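Stovness Park Revises Boarding Procedure on Two Rides

20 April 2020

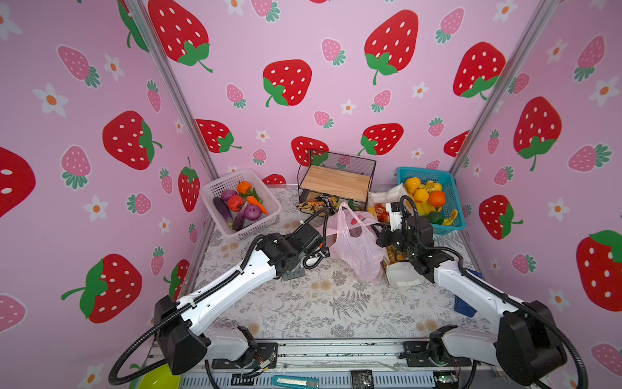

Two robot arms at work between walls of strawberry-print paper.

Stovness has published a revised boarding procedure for guests who use wheelchairs or other mobility devices. The changes apply to the Wokari boat ride and the Teltis observation wheel and take effect when the park reopens. No reopening date has been set. The park closed in March.

Under the old procedure, guests with mobility devices entered both rides through the exit and waited on the unload platform until an operator could hold a vehicle. At busy times this put waiting parties in the path of guests getting off. The new procedure moves the waiting area to a separate bay next to the load platform, reached by a ramp from the main path.

On Wokari, one boat in the rotation has been fitted with a fold-down side panel and a floor clamp for manual and powered chairs up to 800 pounds, chair and rider combined. The boat is sent to a side channel for loading, so the other boats keep moving. Guests who can transfer may use any boat. A transfer bench with a fixed grab rail has been installed at the load point, level with the boat seat.

Teltis will still be stopped for boarding. Two cabins have wider doors and a bridge plate that closes the gap between platform and floor. Operators will hold the wheel until the plate is stowed and the door lock shows closed on the control panel. Service animals may ride in either cabin – they are not allowed on Wokari, where handlers can use the rider switch option.

Return times replace the standing wait. Guests register at the Cárdenas Gate service desk and receive a time based on the posted wait for the ride. One return time can be held at once, and it stays valid until closing. Registration covers the guest and the rest of the party, up to the capacity of the vehicle.

The park recorded 1391 assisted boardings on the two rides last season. Track and platform work on Wokari took the side channel out of use for part of the winter, and the channel was refilled and load tested before the closure. Testing on Teltis is not complete. The wider cabins must pass more than 4000 door cycles before they can carry guests.

A revised access guide, with door widths, seat heights and transfer distances for every ride, will be available at the service desk and on the park website. Annual pass holders who registered under the old procedure do not need to register again before their first visit.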